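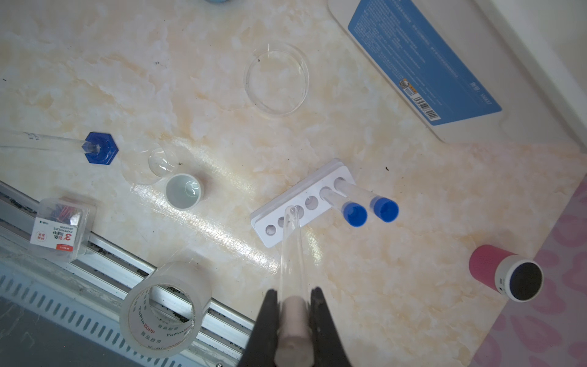 April 19, 2018

I moved to Kakcombe for the quiet and the rent, and gave no thought to the water. The water has been thinking about me ever since.

It is hard. The kettle I bought in February already rattles when I pour it, and my tea wears a thin brown skin that breaks up like pond ice. My hair has gone the texture of a doormat. The woman in the launderette told me to stop buying black towels, which I took personally until I saw my black towels.

So I sent a sample off. The letter came back this week and says 392 milligrams per litre, with "very hard" printed next to it in bold, in case I'd hoped for a second opinion. My sister's place in Junisgate is 2 hours away and her water comes off a moor. She uses a blob of shampoo the size of a pea. I've stopped staying over, it only makes me bitter.

What I've tried so far: vinegar in the kettle (works, but the whole flat smells like a chip shop), a filter jug (fine, if you enjoy filling a jug six times a day) and a magnet thing that clips round the pipe. The magnet is still there. I can't say it has done anything, but it looks busy.

A proper softener costs more than my car, and the landlord has gone deaf on the subject. I've ordered more vinegar — the big bottles this time.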